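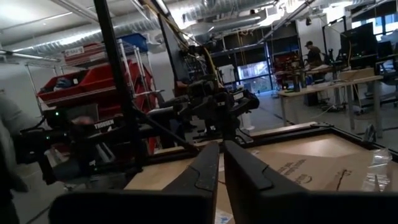 *Bench covered in tan cardboard, with the wire shelving and red bins behind it.*

## Workshop notes: cardboard bench covers, bin labels and flattened boxes

The change to cardboard bench covers at Skaststead is now standard for all packing and small-assembly work. The notes below replace the taped sheet by the stockroom door, which can come down. Most of the content is the same. The sections on film waste and bin order are new.

### Bench covers

Covers are single-wall corrugated sheet, plain side up. Printed sides shed ink onto light-colored parts, and two Hevham orders had to be wiped down in November for that reason. Cut the sheet to sit inside the black edging of the table and do not run it over the top of the edging. A cover that overlaps will lift at the corner within a day or so, and small parts slide under it.

Where two sheets meet, butt the edges and tape the seam with paper tape. Do not use clear packing tape on seams. It is hard to see when it starts to peel, and it contaminates the sheet for recycling. Keep the flutes running front to back. With the flutes running across the bench, the sheet takes a set after heavy boxes have been dragged over it and the surface ends up ridged.

Replace a cover when any of the following applies:

- The top liner is torn through to the fluting.
- There is oil, solvent or adhesive on it over an area larger than a hand.
- A knife cut crosses the area where goods are set down.
- A seam has opened and will not lie flat under fresh tape.

Light scuffing and pencil marks are not grounds for replacement. Diệp Lã tracked the covers through the autumn and found that 76 sheets were used where 50 would have done. Most of the difference was sheets thrown out for scuffing.

Cutting on the cover is permitted for paper tape and string only. Everything else goes on the cutting mat.

### Flattened boxes

Used shipping boxes may be kept at the bench for reuse as dividers and void fill. They must be flattened fully, with the bottom tape slit and not torn. Tearing takes the liner with it and leaves a weak strip down the center of the panel. A flattened box may lie on the bench during a job. At the end of the job it goes either to the upright rack or to the baler.

Boxes with retailer printing on them are fine for internal dividers but must not be used as an outer carton on anything leaving the building. Carriers have misread old labels twice this year. If an old shipping label cannot be peeled cleanly, cover it completely with a blank label or cut the panel out.

Stack height in the upright rack is limited by the front bar. Boxes pushed in above the bar fall forward when the rack is rolled.

### Loose labels

Backing paper and spare labels collect on the covers and stick to the underside of the next box set down. A label found loose on a bench is to be treated as void, whatever is printed on it. Put it in the waste. Do not stick it to a bin to save it for later. The missing Clokonon spacers turned up under a label that belonged to an entirely different part, and finding them took most of an afternoon.

Labels are now issued in strips of eight in place of full rolls. Ask for another strip when the last one is used.

### Film and plastic bags

Clear bags go in the film sack and nowhere else. A crumpled clear bag is difficult to see on tan board under the fluorescent lights, and it is easily swept into a carton with the fill. Before a bag goes in the sack, open it and check the bottom corners for hardware. Around 100 small fasteners came back out of the film sack at the last sort, nearly all of them M3 washers.

Bags with a zip closure that are clean and dry may be returned to the drawer. Bags that have held anything greased may not.

### Bins on the wire shelving

Red bins are for parts and materials in use. Blue bins are for returns and items waiting on a decision, and they belong on the top of the unit. The rule has been applied unevenly, and a number of bins were found last month with contents that did not match their color.

1. One label per bin, on the face toward the aisle. Remove the old label before applying the new one.
2. Larger bins go on the lower shelves. The wire shelves will carry a full bin higher up, but lifting one down from above shoulder height is the problem.
3. Bins must sit flat on the wire. If the lip hangs over the front rail, the bin is too deep for that shelf.
4. Cloths, covers and other soft items go in a bin of their own. Mixed with hardware, they hide it.

Shelf clips should be checked whenever a unit is moved. Each shelf sits on tapered sleeves, and a sleeve fitted upside down will hold for weeks before it slips. The taper is narrow end up.

### Supplies

Sheet board is ordered from Baldursdóttir on the same schedule as cartons. Paper tape is held in the stockroom on the left side, second shelf. Ingvar Steinarsdóttir has the key to the blade cabinet and will exchange dull blades one for one between 9:00 and 10:00 in the morning. Requests for a different grade of board should go to Diệp before the next order is placed, with the bench number and the reason written on the slip.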